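Daylight and Task Lighting in the Westerberg Reading Room
Project report, Building Services module, Huncombe
Submitted 2020-02-18

1. Purpose

The Westerberg reading room is lit by tall windows on one long wall and by ceiling fixtures running parallel to it. Students using the room have complained of two separate problems: screens that are hard to read near the windows in the morning, and print that is hard to read along the inner wall after sunset. The project measured light levels at table height, compared them with what users reported, and tested whether a desk lamp at the inner tables would correct the second problem without making the first one worse.

2. Equipment

Horizontal illuminance was measured with a Sanora handheld meter borrowed from the physics store. The meter was zeroed with the cap on before each run and laid flat on the table, with the operator standing back far enough to avoid shading the sensor. The test lamp was a Brovden clamp model with an adjustable arm. No instrument for measuring luminance was available, so glare is treated through the user survey only.

3. Method

Light was measured at 7 fixed positions, marked with small tape crosses on the underside of the table edge. Positions 1 to 3 are in the window row, 4 and 5 in the middle row, and 6 and 7 along the inner wall. Each run went through the positions in order and then repeated the first, which gave a check on how far the sky had changed while the run was in progress. If the repeat differed from the first value by more than a tenth, the run was thrown out and started again.

Runs were made in the morning, at midday, and after dark, in February only. Blinds were left as the users had set them and their position was written down. After discards, 283 readings remained.

Users were given a half-page form with five questions on reading comfort, screen reflections, and whether they had moved seats because of the light. Forms were collected in a box by the door. The form did not ask for a seat number in its first version, which was a mistake; the question was added after the first batch, and the earlier forms are used only for the overall totals.

4. Results

4.1 Daytime

The highest reading was 909 lux, at position 2, at midday under a clear sky with the blinds up. Values in the window row varied widely within a single hour on days of broken cloud. The middle row was steadier. At the inner wall, daylight added little to what the ceiling fixtures already supplied, and the difference between clear and overcast days was close to the resolution of the meter.

4.2 After dark

With the ceiling fixtures alone, position 7 gave 200 lux, the lowest value recorded. Position 6 was slightly better. The uneven spread along the inner wall comes mainly from the fixture layout: the last row of fittings is set for the previous shelving plan and now lights the tops of the bookcases. Two tubes near position 7 were also visibly darkened at the ends and were replaced partway through the project. Readings from before and after the replacement are kept separate in the tables.

4.3 With the task lamp

Clamped at position 7 and aimed at the reading area, the lamp brought the inner wall above the level of the middle row. The lit area was small. Moving the meter one book width to the side reduced the reading sharply, so a single lamp serves one person and does little for a neighbor. With the arm raised, the spread improved, but the lamp head came into the line of sight of anyone sitting opposite.

4.4 Survey

Reports of poor light for print came mostly from the inner wall. Reports of screen reflections came from the window row, with a smaller group from the middle row facing the windows. Several users wrote that the blinds were already down when they arrived and that they did not feel free to change them.

5. Discussion

The two complaints have different causes and should be handled separately. Dimming or raising the whole room would help one group at the cost of the other. Moving the last row of fittings toward the inner wall is the better long-term measure, and lamps are a reasonable stopgap. Screen reflections depend on seat direction more than on light level, and turning the window tables a quarter turn would cost nothing.

Table finish was not measured. Pale wood returns a fair amount of light upward, and a soft sheen can produce a broad bright patch when the source is large. A later project could include reflectance.

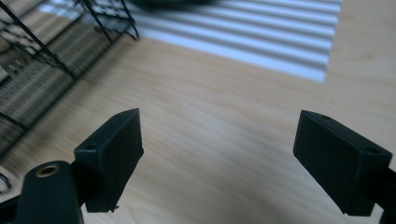
Tabletop in pale wood, grain visible.
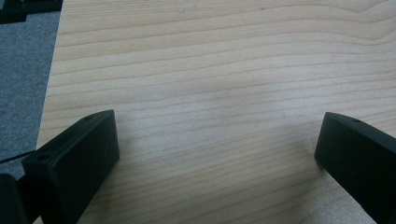

One response to the draft was that the survey result on blinds deserved more space than the lamp test, as a notice telling users they may adjust them would be cheaper than either lamps or rewiring. The same response asked for the evening runs to be repeated in a month with longer days before any fittings are moved.

3 comments | 12 shares
Huncombe student projects | Contact | Copyright 2020 | Back to top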